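机械臂来了以后,洗碗间的事

2018年5月29日

先写一点,一会儿还要接班,写到哪算哪。

四月份开始的。公司(Sikoler,做团餐的,我在后厨待了快六年)说洗碗间要上自动化,名字都起好了,叫Prilameo。开会那天Neelam Garg拿着遥控笔讲了四十分钟,PPT上全是箭头。大家就问一句:那我们呢?

她说不裁人。后来倒是真没裁。但"不裁"和"没变"是两回事,想写的就是这个。

以前洗碗间怎么干活,没干过的人想象不出来。机器洗完出来一筐,人把盘子杯子勺子拿出来,上架沥水,大的靠后小的靠前,勺子插筒里。简单吧?中午高峰连着干4个小时,手腕就不是自己的了。Rhun Penry去年请了两回病假,都是手腕。一天最多要过1,878件,这数字是他自己记在本子上的,谁也没让他记。

现在练的就是这一步,从筐里拿起来,放到架子上。练习台摆在楼上,东西很少,就几样餐具,慢慢试。我跟Kirsty Prendergast轮着上去盯,一班50分钟,换人。
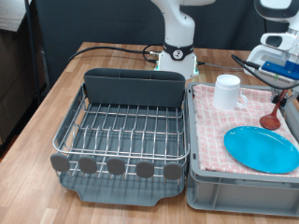 盯什么呢,主要盯它抓得对不对,不对就按停,记一笔,重新摆好再来。刚开始我很烦这个活。站着不动比干活还累,真的,洗碗的时候脑子可以想别的,晚上吃什么,孩子作业,盯机器就不行,一走神就漏记。Kirsty反而喜欢,她说终于能把手擦干了。

最难的居然是勺子。盘子我以为难,又扁又滑,Neelam那边的人说勺子更麻烦,柄长,角度一歪夹的位置就不对。我们自己拿勺子什么时候想过角度啊。她们让我示范,我示范了几遍,自己都不会拿勺子了,哈哈。Natanael Godoy在旁边笑了半天。

说到Natanael。他是洗碗间手最快的,以前新人都是他带。现在新人来了先学的是按停、填表、看灯,不学怎么摆架子。他没抱怨,就是有一次休息的时候跟我说,不知道以后教人教什么。我也没接上话。这句一直记着。

后来他自己找了点事,跟调试的人讲哪种摆法容易磕边,哪种沥得快。人家听进去了,改了摆放的顺序。组里给他的岗位加了"流程顾问"几个字,工资加没加我没好意思问。

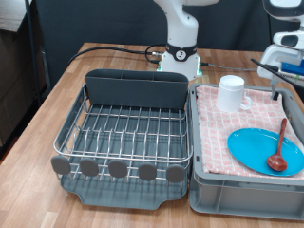 练习台:左边沥水架,右边筐里是杯子、盘子和木勺。

再说说不好的。排班乱了。以前洗碗间四个人,谁跟谁搭都熟,现在两个人在楼上两个人在楼下,楼下高峰照样是那么多碗,等于少了俩人手。这事提了三次。Banafsheh Ghasemi(我们主管)说过渡期,再忍忍。过渡期多长她也不知道,我看她也挺难的,夹中间。

还有填表。表是英文的,我查着手机填了一个礼拜,后来Kirsty给翻了一份贴墙上,才好点。为什么不一开始就给中文的?想不通。

隔壁Araújo食堂听说也要上,他们的人来看过,问我会不会丢饭碗(双关了)。我说目前没有,以后我也不敢说。只能跟他们讲,排班的事一定要在装之前谈,装了再谈就晚了,还有让干活最久的人早点参与近去,别等机器都调好了再来问。

手腕这块,Rhun最近没请假。是不是机器的功劳不好说,他还换了护腕。

要接班了,先这样。表格的照片下次补,有人要的话留言。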